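Chopsticks, a cherry cloth and a bank holiday weekend

Sunday, May 3, 2026

Right, so I promised you all a proper catch-up and what you're getting is chopsticks. Sorry. If you came for the hallway paint saga, that's on hold until I can face another tester pot (the last one dried the colour of old custard and I've gone off the whole idea).

It started with noodles. Estrella came over on Thursday with a bag of shopping and a plan to make the cold sesame thing she's been going on about since April, and when it was time to eat I pulled open the second drawer down and just stood there. You know that drawer. Everybody's got one. Mine had skewers in it, a tea strainer with no handle, the birthday candles, three takeaway menus from a place that's now a nail bar, and chopsticks absolutely everywhere, in every direction, under everything. Could I find two that matched? I could not. Estrella ate her noodles with one pale stick and one dark stick, a good bit longer than the other, and was very gracious about it, and then on her way out she said "you should probably sort that drawer" in the voice she uses for telling people about spinach in their teeth.

So that's what this weekend has been! I had grand plans for the garden as well but it's been that sort of drizzle that doesn't look like anything until you're out in it, and the kitchen won.

I should say where they all came from, because it's not as if I went out and bought a mountain of chopsticks. Some came with takeaways, years of takeaways. There's a set from Yeo, the little supermarket by the station, which I got the week I moved in here when I owned one fork. Rigoberto gave me a boxed set from Clusico two Christmases ago and I was so pleased with them that I kept them in their box for months, and then of course I lost the box and they went into the drawer with the rest of the rabble. And a few I've no memory of whatsoever. I think they breed.

The way I do any drawer is I take the whole thing out and put it all on the floor. My mum does it on the table and she's tidier than me in every respect, but I like the floor, you can spread out and nobody's going to ask you to move it for dinner. I put a cloth down first. It's the pink one with the cherries, which some of you will remember from the picnic post when it was getting its first outing and I was being very precious about strawberry stains. It's been demoted since then. It's been under the ironing, it's been round a cake tin, it went in the car boot for a while. Still my favourite bit of fabric in the house.

And then the basket, which is the hero of the whole business and which cost me next to nothing from Nonow. It's a little pink openwork plastic thing, and I bought it with hair clips in mind, brought it home, and never put one single hair clip in it. Estrella reckons I only bought it because it went with the cloth. She may have a point.

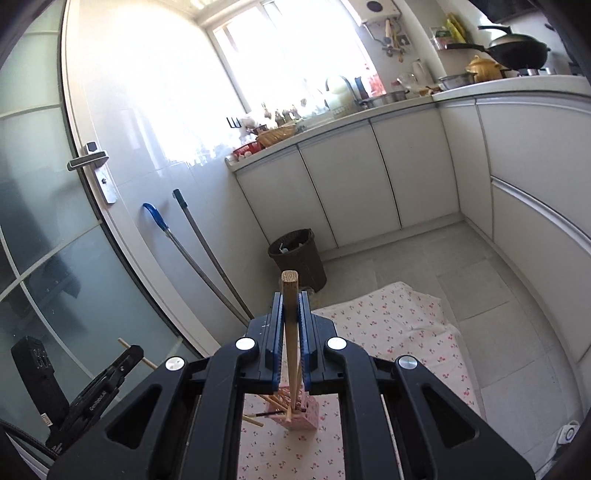
Page 1 of 3

Anyway, the sorting. I'd thought it would take ten minutes with a cup of tea. Two cups of tea and most of an afternoon radio play later I was still at it, and I've now got opinions.

First job was getting rid of the ones that had no business being there. Splintery ones, straight out. If I could feel a rough bit when I ran my thumb down it, it went. Takeaway sticks are never going to be lovely but some of them go properly hairy at the end after a wash or two and I don't want that anywhere near my mouth. Same for anything with a bend in it. I had one so bowed you could have strung it and gone hunting.

I didn't bin them, mind you. The rejects have gone in the shed for seedlings, where they'll prop up peas and hold labels and generally have a happier life than they did under the birthday candles. If you've got paint to stir they're good for that as well (don't mention paint to me).

Then pairing, and this is where I came unstuck. I'd assumed there'd be pale ones and dark ones and I'd make two heaps and that would be the job done. But wood's never that helpful, is it? There's pale, and there's a slightly yellower pale, and there's a light brown that looks pale until you put it next to a really pale one. And some have squared tops and some are round all the way along, and they all narrow at the bottom end but not by the same amount. I kept thinking I'd found a pair and then I'd hold them up to the window and one would be a fingernail longer.

What worked in the end was doing it by shape and forgetting about colour. Square tops together, round ones together, then line the tops up against something straight and see who's the odd one out. Colour last. I'm convinced you don't notice a slight difference in colour when you're eating, but you do notice if one's longer, you spend the whole meal adjusting your grip like you're tuning a violin.

My favourites by a mile are a plain wooden pair with a bit of a grain to them. No lacquer, no pattern, nothing written on them. They've got that nice dry grip so the noodles don't go skating off. I've got a slippery pair with gold flowers on that look beautiful and are useless for anything except holding up a bun, and that's where they've gone, upstairs, to the dressing table. Where the hair clips aren't, because there's no basket. I do see that.

Rigoberto rang in the middle of all this to ask if I wanted to go to the garden centre and I told him I was busy pairing chopsticks. There was quite a long silence. Then he asked if I'd found the Clusico ones, and I had to admit that I'd found three of the four. He says he isn't hurt. If anyone's sat at my table in the last two years and gone home with a chopstick in their sleeve, now would be a good time to say.

The other thing I had to decide was whether they live lying down or standing up. Lying down in the drawer is how I got into this mess, so I've gone for standing up. I tried a jam jar first and it was all right, but if you put enough in to be useful it's top heavy, and it went over twice with the most tremendous clatter. A mug's better. I've an old Edeck one with a chip in the rim that I can't drink out of and can't throw away, and it would do the job perfectly well, it's got a good thick bottom to it.

But I keep coming back to the basket. With a mug you get water sitting in the bottom if you haven't dried things properly (I never dry things properly), and with the basket being all holes the air can get round everything. The snag is that a thin stick will find a hole and go straight out through it if you're not paying attention. It's a bit like that game with the straws and the marbles. You post one in at the top and another one pokes its nose out at the side.

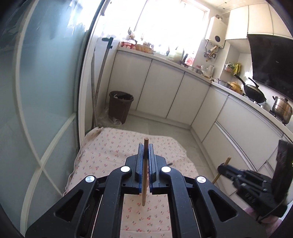

I've found the knack though, which is narrow end down, and drop it in fairly upright, then let it lean once it's got to the bottom. If you put it in already leaning it goes off wherever it fancies. And don't cram them. I started off trying to get every pair I owned in there and it looked like a hedgehog, so I've cut it down to the ones we'd use in a normal week, with the spares tied up in an elastic band at the back of the drawer.

The drawer, by the way! It shuts! It hasn't shut without a hip behind it since I moved in. I've given it a wipe and put back the skewers (in a tin, so they can't stab me) and the tea strainer, which I know has no handle but it still strains tea. The candles have gone in with the baking things. The menus are in the recycling, farewell, I loved your spring rolls.

A few people asked after the last tidying post what I clean wooden bits with, so while I'm here. Warm water, a drop of washing-up liquid, a quick rub and out again, and I try not to leave them in the bowl soaking. If they look thirsty I rub a tiny bit of oil in with kitchen roll and leave them overnight. I used to put them through the dishwasher and I think that's what did for half the hairy ones, so I've stopped, though I can't swear I won't backslide by June.

The cloth's having a wash as soon as I've finished writing this. It picks up every crumb going, being on the floor, and it creases if you so much as look at it. I've been told it would make nice napkins and I've thought about it, but then I wouldn't have a big pink cherry cloth to put on the floor, would I.

Estrella's coming back on Tuesday for round two of the sesame noodles and I've told her she can choose her own pair. I'm going to do more cucumber this time and go easier on the vinegar. If it comes out well I'll put the recipe up, once I've got her to tell me how much of anything she puts in, as so far all I've had out of her is "a bit" and "a bit more than that".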